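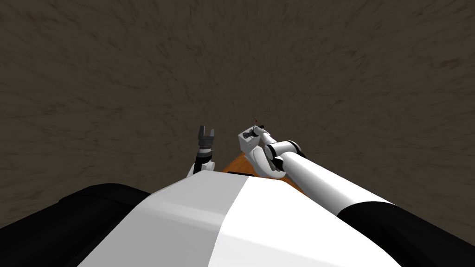 Both arms raised, dark brown floor all around.

26th October

Marbling bath again, batch 4. I mixed the size at last September's strength and it was way too thick, so the Koo brown just sat there in fat blobs and sulked. Thinned it with roughly 500 ml of water, stirred, skimmed with newspaper, and then it spread beautifully! The Trillen black still sinks (more gall? I put in two drops and chickened out).

What I'm after is the endpaper in the 1914 Silteveck ledger, all cloudy brown with thin darker veins. Sheet three got closest.
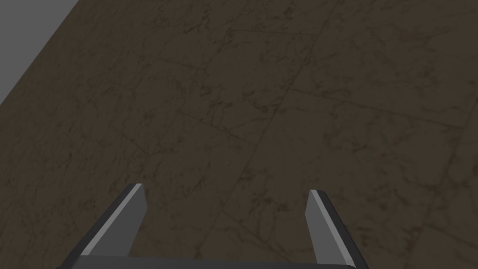
Big tiles, muted brown, with fine branching veins.

Alum next. I've been sponging it on too wet, and I think that's where the pale streaks on sheets one and two come from. Let the paper sit under the board longer, and use the smooth side, which I forgot 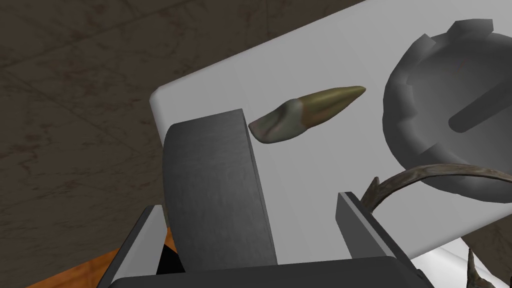
twice. Whoever is in next, please don't pour out the Plimis tray, I want to try it once more with the bath a day older. The rake with the bent pins is mine to fix.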